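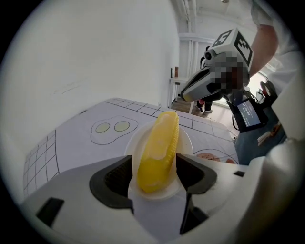
## Do sweetcorn labels tell shoppers anything?

Janka Kopecký and Lucian Olteanu, food studies project

We asked 224 shoppers in Ridusley whether "farm fresh" on a pack of corn meant anything to them. Most said it did, and 56 said they'd pay more for it. We doubt that last figure. Saying so on a clipboard costs nothing, and we never saw a receipt. The growers we wrote to gave three different meanings for "fresh", one of which covered cobs kept in cold storage since August.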